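Quiénes somos

Astach nació en un local de 40 metros cuadrados, con dos persianas que no cerraban bien y un muestrario de papeles pintados heredado de un comercio del barrio. Ratree Noiphan y Surachet Nilsuwan, los fundadores, venían de la decoración de interiores y estaban convencidos de que a una pared y a una mesa hay que verlas juntas, con calma y con la luz de la tarde, antes de decidir nada.

Desde entonces hemos crecido un poquito – ahora somos dos talleres y un almacén con casi 70 diseños de papel – pero seguimos recibiendo a la gente igual que el primer año, con café, con tiempo y con los muestrarios abiertos. Nos gustan las florecitas menudas, los lavandas grisáceos, los veteados de mármol que se mueven entre el gris, el beige y el blanco roto. Son combinaciones tranquilas, de las que acompañan muchos años, y agradecen mucho una nota de color vivo, como un naranja.
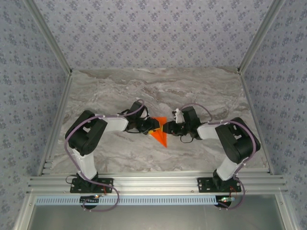 Papel de florecitas azul oscuro y superficie veteada, con una pieza triangular naranja.

Jaruwan Thammasiri lleva la colección Kandik, la más pedida para dormitorios y rincones de lectura, y os ayudará encantada a elegir el tono (¡tiene una paciencia infinita!). De las superficies se ocupa Ataahua Waaka, que prepara las muestras a medida y os las presta para que las probéis en casa.

En septiembre abrimos de nuevo las visitas al taller. Escribidnos unos días antes y os reservamos una mesa.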